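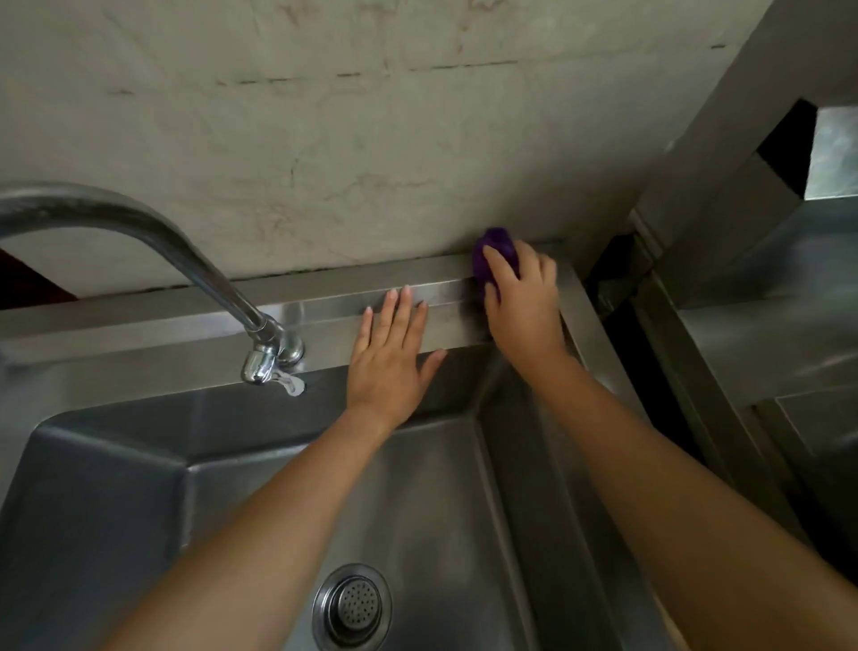
The seam behind the sink, and a purple cloth to deal with it.

People clean the part of a sink they use. The basin gets rinsed every time a pan goes through it, and the tap gets a rub when someone notices the water marks. The seam at the back, where the steel meets the wall, gets left for months.

I think we have this the wrong way round. A steel basin is easy. It has smooth sides and a drain, and most of what lands in it leaves again. The join behind the ledge has no drain. Splashes reach it, dust sticks to the splashes, and a dark line forms that you stop seeing after a while.

Annick Pons, who ran the kitchen at our hall in Varport before me, did the back edge first and the basin last. I thought it was fussy. Then I took over the rota one August and spent 70 minutes on that one strip with a cloth and an old toothbrush. Now I do it her way, and it takes 3 minutes.

You don't need a special product. A cloth bunched up tight gets further into a corner than a flat one, and a free hand on the steel helps you press properly. Go behind the tap as well — that bit is always the worst.

Some will say a sink is only a sink. Fine, but food is prepared next to it, and I would sooner eat from a kitchen where somebody has looked at the back.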